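Stories > Short Fiction > The Shelf Test

Rizwan Wanigasekara had promised the people at Rivlow a machine that could put away the dishes. By April it could put away one bowl, if the bowl was already facing the right way.

"Run it again," said Peadar Mac Suibhne. He had his coat on.

"It's run 615 times today."

"Then it won't mind." 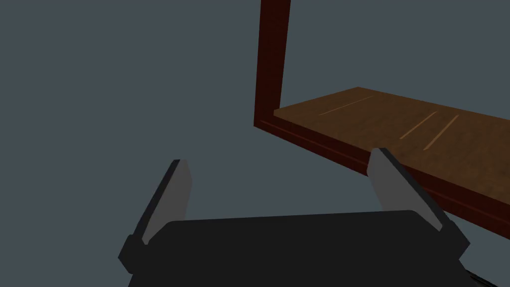 Peadar did not believe in the simulator. He had spent 15 years stocking shelves at Wickramasinghe, the hardware store in Mumcombe, and he had never done it in a room with no walls. He leaned toward the monitor. The fingers were open and the brown board had nothing on it, only the grain and a few pale streaks.

"Does it know those lines are part of the wood?" he asked.

Rizwan looked at the streaks for a while. "I don't know," he said.

"My niece knew that at 2."

Rizwan wrote it down. He set up 1000 more runs for the night and turned off the desk lamp. In the kitchen the cups from lunch were still in the sink. Peadar washed them and Rizwan dried, and they put them on the wrong shelf.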